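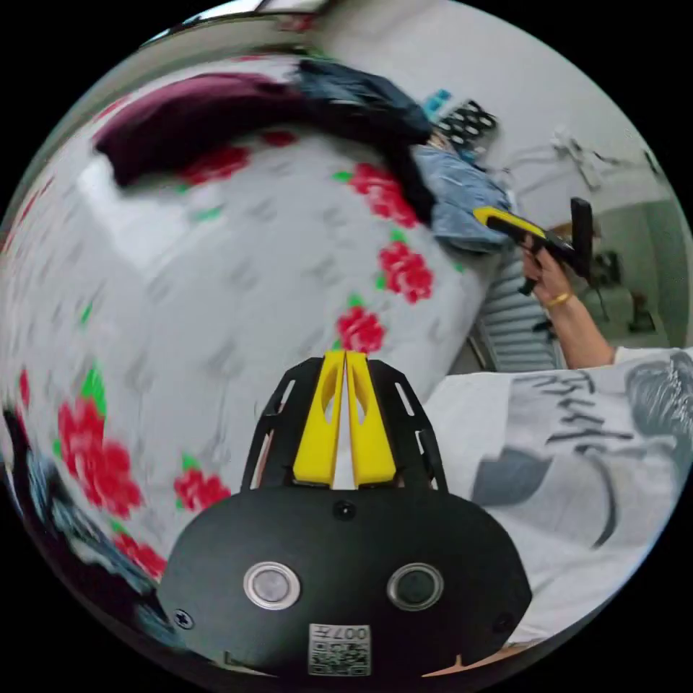 *Gripper 007 at the bedroom station, fingers closed, second gripper on the far side.*

# Hand-held gripper check, bedroom station

Site: Erkport, flat 4
Unit: 007
Done: March, before the 1:30 pm session
Form: Jevia station sheet, short version

Mark each line OK, FIX or N/A. Write a comment for anything that isn't OK.

## Body and plate

- [x] Front plate seated, no rocking - OK
- [x] Plate screws, top center and lower left - OK. Snugged the lower left by a quarter turn.
- [x] QR label flat and readable - OK. Scans on the first try from arm's length.
- [x] Both sensor windows clean - OK. Wiped with the dry cloth only. The spray leaves a film on the rings.

## Fingers

- [x] Yellow fingers close square - OK. Thin gap left between them when shut, within the Brurell limit.
- [ ] Finger pads - FIX. Left pad is lifting at one corner. Good for today, replace before the next bedding run. There are 11 spares in the drawer.
- [x] Slots in fingers clear of lint - OK. Check these again after any duvet work, they fill up fast.
- [x] Black side arms straight, no cracks at the openings - OK

## Second gripper

- [x] Handle tight - OK
- [ ] Cables and straps - FIX. The strap needs a shorter loop. Tape is fine for now.
- [x] Pairs with the recorder - OK. Took 13 seconds, same as last time.

## Station

- [x] Duvet on the bed, rose print - OK. Keep this cover on until the set is finished.
- [x] Garments at the edge of the bed - OK. Navy and denim pieces both out. Maroon cloth stays along the top edge.
- [ ] Radiator - FIX. Valve was open when I came in. It should be off whenever cloth is being handled on that side. Turned it off and told the Cârstea office.
- [x] Walking space by the bed - OK, but tight with two people.
- [x] Wall fixture firm - OK. Pulled on it by hand, no play.

## Recording

- [x] Free space on card - OK, 194 GB
- [x] Clock matches the recorder - OK
- [ ] Open and close test, full travel - FIX. Passed on the second go. The first one stuck a little near the closed end. No grit found. Repeat after the pad is changed and write down both results.

Cleared for use today. Pad and strap go on the repair list. Leave this sheet in the case with the unit.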